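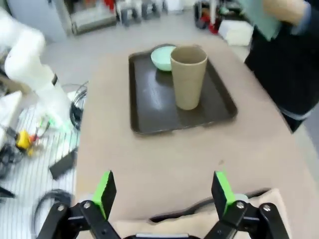 Cup and bowl on the brown tray, right arm waiting with its fingers open.

Wednesday, just gone nine in the evening

Fingers day! I'd been putting it off for a week and a half, mainly by finding other jobs that looked more urgent, but the counter on the right arm said 2,131 this morning and I'd promised myself I would strip the gripper at 2,000, so that was that. Kettle on, sleeves up, big drawer of small screwdrivers out.

The trouble has been the green pads. They start off lovely and grippy, and then paper dust gets into them and they go sort of shiny, and after that the tall cups begin to slip. Not every time, which would at least be easy to spot. It lifts one perfectly well and then the next one slides down a bit between the fingers and gets put back on the tray at a slant. I'd been blaming the cups (we changed to a tan one last month and it has a rougher feel to it) and I'd even gone as far as writing a slightly cross email to Karaca about the batch. Glad I never sent it.

So, off came the pads. I do the left finger first and then the right, always, and I put the screws in the lid of a jam jar with a bit of tape down the middle so the two sides don't get mixed. They're all the same screw. I still do it. The old pads had a polished stripe right down the middle where the rim of the cup sits, and when I pressed my thumb on it there was hardly any give left. The spare set came from Skellier and feels softer than the last lot, we'll see whether that's a good thing or whether I'm back in there in three weeks.

While the pads were off I had a good poke at the linkages. Lots of fluff! I got most of it out with the little paintbrush and then a cotton bud for the corners. One of the pivots on the left side was stiff when I moved it by hand, so it got the tiniest drop of oil and a wipe, and then I opened and closed the thing by hand until I stopped feeling the catch. The padded bit at the bottom had worked a little loose as well. I tucked it back and pressed the edges down, but it wants new tape and we are out of tape, so that goes on the list under the other tape.

Then the part I always forget, and I'm writing it down in capitals so that I stop forgetting it: ZERO THE FINGERS BEFORE YOU RUN ANYTHING. New pads are thicker than worn ones. If you leave the old numbers in, it closes too early and gives the cup a proper squeeze, and a paper cup does not come back from that. I remembered at the second cup. Sorry, first cup.

After lunch it was the tray. The brown one has a habit of creeping across the table over the course of a day, a hair at a time, and the arm carries on reaching for where it used to be. I lined it up lengthways again and put the cup a touch to the right of the middle with the little green bowl behind it, which is the layout I like for checking because the bowl is awkward. If the arm can come in for the cup without nudging the bowl then everything else we do on that table is easy. Fingers wide, down slowly, hand hovering over the stop button as ever.

First go it came in too far to the left. Second go was the same, so at least it was being wrong in the same way, and I shifted the start point over and tried again and it was fine. I put the grip force up to 300 on the screen, decided that was mean to the cup, and brought it back down a bit. Then I left it running through the afternoon while I got on with the other arm's cable, the coily black one, which loops down by the edge of the table and which I don't trust one bit. There's no damage on it that I could find. I'd still like a longer one. The one I ordered from Morkus is apparently on its way – it has been on its way since before the clocks changed.

Stopped at 484 lifts on the new pads. Four slips, and three of those were in the first stretch when I was still fiddling with the force, so I'm calling it good and I'm going to be unbearable about it tomorrow. The slant has gone completely. I did the bowl a few times as well, for fun, and it's got such a smooth rim that I expected trouble, but the softer pads seem to like it.

Still to do: tape (both sorts). Wipe down the tray, it's getting scuffed and I'd like to know whether that's marks or muck. Copy the new zero numbers into the Skundgate folder, as they're on the back of my hand at the moment and I'd like a bath. Have a look at the black ring on the other arm's joint, I thought I heard it ticking when it came round past the table but by then I had the radio on.

Also move the yellow thing and the bits and pieces off the stripy surface. I've been saying that since summer.

Hands smell of oil. Beans on toast for tea, then bath.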